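ホーム > サポート窓口 > 備品・共用スペース > 対応記録

最終更新:4月

受付一覧 対応中 完了 様式 お問い合わせ

件名:共用テーブルの菓子箱およびテーブルクロスに関する不具合の件
区分:備品・衛生
状態:対応中(一部完了)
受付時刻:9時過ぎ
申告者:Lamai Intarasuk(Saengthong 交流室)
担当:Wotbridge 施設サポート窓口

【申告内容】

交流室の共用テーブルについて、以下の申告を受け付けました。

一、来室者用の菓子を入れている箱の表示が読み取りにくく、小さなお子様向けの品であるのか、どなたでも召し上がってよい品であるのか判別できないとの指摘が、来室者から複数寄せられている。

二、書の文様のあるテーブルクロスが使用中にずれ、上に重ねた柄物の布とともに手前へ寄ってくる。茶器を置いた際に傾くことがあり、危険を感じる。

三、菓子の補充時期が定まっておらず、古い品と新しい品が同じ箱の中で混在しているおそれがある。

申告者からは、次回の集まりまでに少なくとも第一項および第三項について方針を示してほしいとの要望が付されています。

【初回確認】

当窓口にて室の使用記録および備品台帳を照合いたしました。菓子の箱は台帳上「再利用容器」として登録されており、専用の菓子器ではありません。Saengthong 交流室では、以前より市販品の空き箱を菓子入れに転用する運用が行われており、台帳の備考欄にも「傷み次第交換」とのみ記載されています。交換の基準および担当者の定めはありませんでした。

テーブルクロスについては、Otumov から納入された滑り止めシートが敷かれているはずでしたが、前回の模様替えの際に取り外されたまま、倉庫棚に保管されていることが判明いたしました。シートの状態に破損はなく、再使用が可能です。

続いて、申告第一項の表示について確認を行いました。

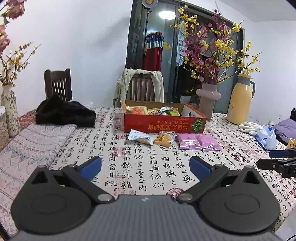 箱の表示には「にほん」の文字と並んで「宝宝辅食」の語が含まれており、後者は中国語で乳幼児の補助食、すなわち離乳食を指す語です。中国語をお読みになる来室者が、中の菓子を離乳食と受け取られるのは無理のないことと判断いたします。加えて、箱の向きによっては正面の文字が逆さになり、着席位置から内容を確かめることが困難になります。

箱の中には個包装の菓子が入れられておりますが、箱の表示と中身とが対応している保証はありません。原材料およびアレルギーに関する情報は、各包装の記載に拠るほかない状態です。この点は、見た目の問題にとどまらず、衛生および安全に関わる事項として扱うことといたします。

【原因の整理】

第一項について。転用した箱の商品表示をそのまま残していることが原因です。箱の色が明るく目に付きやすいため、来室者の多くはまず箱の文字を読み、個々の包装までは確認されません。

第二項について。滑り止めシートの未設置が主たる原因です。また、柄物の布をクロスの上に重ねる際、端を卓の縁から垂らすと、着席した方の膝や衣服に触れて引かれることがあります。布そのものに不具合があるとは認められません。

第三項について。補充を行った者が記録を残す様式が存在しないことが原因です。申告者によれば、補充は集まりの都度、気付いた者が行っているとのことです。

【対応手順】

当窓口より、交流室宛てに次の手順を案内いたしました。

(1)卓上の品をいったん別の台に移し、柄物の布、クロスの順に外す。クロスは書の面を内側にして畳み、強く折り目を付けないこと。

(2)倉庫棚から滑り止めシートを取り出し、固く絞った布で両面を拭いたうえ、十分に乾かしてから敷く。

(3)クロスを敷き直す。文字の向きは、主たる着席側から正しく読める向きとする。垂れの長さは四辺で揃える。

(4)柄物の布を用いる場合は、端が卓の縁を越えない位置に置く。

(5)菓子をすべて箱から出し、包装の賞味期限を一点ずつ確認する。期限を過ぎた品、包装に破れのある品および期限の読み取れない品は廃棄する。

(6)箱を引き続き使用する場合は、商品表示の面を無地の紙で覆い、「お菓子・ご自由にどうぞ」および「原材料は各包装をご確認ください」の二点を日本語と中国語で記した札を添える。札の様式は、本サイトの「様式」欄に掲載の5番を使用すること。

(7)補充の際は、補充者名および最も早い賞味期限を記録票に記入する。記録票は様式7番とし、室内の掲示板に備え付ける。

【経過】

11時 交流室へ手順を送付。申告者より受領の連絡あり。

13時 申告者より質問。「箱は気に入って使っている方が多いため、できれば紙で覆わずに残したい。外側に札を付けるだけでは不足か」とのこと。

13時30分 当窓口より回答。離乳食を示す表示が見える状態で一般の菓子を提供することは、札の有無にかかわらず誤認を招くおそれがあるため、当該の面を覆うことを条件として使用を認める旨を伝達。側面および内側の意匠については、そのまま残して差し支えないものといたしました。

15時 申告者より、手順(1)から(4)まで完了との報告。クロスのずれは、着席および茶器の上げ下ろしを繰り返しても生じなかったとのことです。

15時20分 申告者より、手順(5)完了との報告。期限の印字が不鮮明な品が含まれていたため、手順に従い廃棄したとのことです。

16時 専用の菓子器の購入について照会あり。Trodudus の蓋付き菓子器を候補として見積りを取得し、単価は1000円でした。消耗備品費の範囲内であり、交流室の判断で購入できる旨を回答いたしました。

【未了事項】

・箱正面の被覆および札の設置(交流室にて作業中)
・記録票の掲示および補充担当の決定
・菓子器を購入する場合の台帳登録(登録区分は19番「卓上容器」とする)

【他室への周知】

同様に市販品の空き箱を容器として転用している室においては、商品表示と中身が一致しているかをご確認ください。とりわけ、乳幼児向け、医療用または特定の食事制限に対応する旨の表示が残る容器を、一般の飲食物の提供に用いることはお控えください。容器の転用自体を禁ずるものではありませんが、転用した容器は台帳の備考欄にその旨を明記し、傷みや汚れが認められた時点で速やかに交換願います。

テーブルクロスの滑り止めシートについても、模様替えまたは洗濯の後に敷き忘れが生じやすいため、クロスを戻す際に併せてご確認ください。シートが不足している室には、当窓口から予備を貸し出します。申請は様式欄の備品借用届により受け付けております。

【備考】

菓子の提供に関し、来室者からアレルギーの有無について質問を受けた場合は、室の担当者が口頭で判断を述べることは避け、包装の原材料表示を直接お見せくださるようお願いいたします。包装の表示が外国語のみである場合には、内容を確認できるまで提供を見合わせてください。翻訳が必要なときは、包装の表裏の写しを添えて当窓口までお送りください。

本件は、未了事項の完了報告を受領した時点で「完了」へ移行いたします。第二項について再発があった場合は、新たな申告とせず、本記録への追記としてご連絡ください。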